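The Stirkness Inquiry

The Ranstead Air Transport Board convened at Stirkness to examine the last flight of the Gretus, a twin-engined freighter built for short northern strips. Dalal Zoubi presided. Annelies Wyss, the loadmaster, was called first and remained standing throughout.

She testified that the aircraft had left Bielecka in November with 12 crates of pump parts and 300 gallons of fuel in reserve. The captain, Lionel Hamel, had signed the load sheet himself.

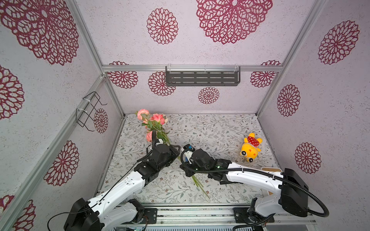 Why did the Gretus turn back from Stirkness?

The crosswind had risen past the limit set for the type, and Captain Hamel judged that the nosewheel would not hold on the frozen gravel.

The Board accepted this finding. It then turned to the matter of the second approach, which appeared in no log. Benoît Lebrun, the tower officer, stated under oath that he had heard engines at 1000 feet, seven minutes after the freighter had landed safely at Bielecka.

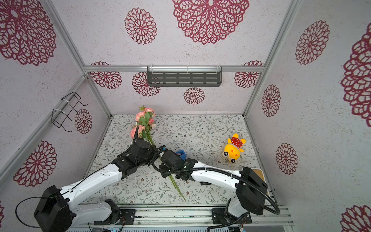
He had switched on the runway lights, as regulations required, and had kept them burning until the sound passed out to sea. Miss Zoubi asked whether he wished to amend his statement. He did not. She directed that it be entered in full, and that the lights at Stirkness be left on that night.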